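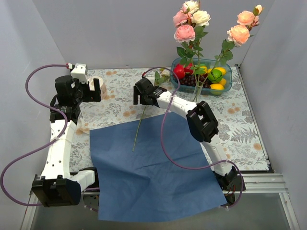 I'd been meaning to visit the Stedance workshop for ages, and when they put on an open day in March I finally got my act together and booked a place. I went in expecting a lot of showing off. What I got was two and a half hours on house rules, mostly, and I loved it (I know, I know).

The tour started late as the minibus had gone to the wrong car park. After a cup of tea we were walked through to the benches where they practise household jobs with pairs of arms. One was set up for wrapping flowers - a floral tablecloth, a sheet of blue paper, a roll of tape, a vase of artificial roses standing in a basket with grapes and lemons. It looked like my aunt's dining room, apart from the two robot arms bolted at the front corners!

Each bench has a rule sheet that lives in a ring binder, and the binder gets more use than anything else in the building. Ours was handed round and I copied down as much as I could before it was taken off me:

Nobody reaches over the table while the arms are powered. If a stem rolls away, you stop the arms first, then fetch it.

One person is in charge of the stop button and does nothing else. No phone, no chatting, no holding somebody's coat.

Tubes and cables are checked from the gripper back to the base at the start of every session, with enough slack for the full reach and a tie wherever they might wander. The tubes on the arms I saw are a cheerful purple, and I'd have walked straight past them before reading that.

Fingers come to the table slowly. There's one speed for moving through the air and another for anything close to the cloth.

Anything that isn't part of the job either stays put for the whole session or comes off before the start. You don't tidy half way through.

Write down the failures. This was underlined twice.

That last one led to the best chat of the day. The board by the door said they'd logged 500 attempts on a single task and kept the records of 493. I asked about the other seven, expecting a dramatic story, and was told that the notes had been filled in badly, so out they went. A dropped flower is a perfectly good record if somebody has written down that it was dropped. A lovely neat bouquet with no notes is no use to anyone. I've been thinking about that with regard to my own allotment diary, which is mostly weather and swearing.

We also had a short talk on Musar, their checklist for handing a bench over from one shift to the next. The old version had 117 items and people were ticking it without looking, so it's been cut right down. I'd have liked to see the new one up close but we were running behind by then and they whisked us along to the Mbwambo room, where the spare parts are kept. Lots of drawers, very well labelled. I was less keen on the Edis demonstration at the end, a planning screen that may well be clever but was impossible to read from the back row, and the chap in front of me was very tall.

A few practical bits if you fancy going. Wear flat shoes and tie long hair back, as they will turn you away from the benches otherwise. Scarves and lanyards come off at the door. There are lockers but you need a pound coin. The sandwiches ran out early, so eat first. The walk from the station is longer than the map makes out, mostly uphill, and the bus back goes once an hour, from the stop opposite the main gate.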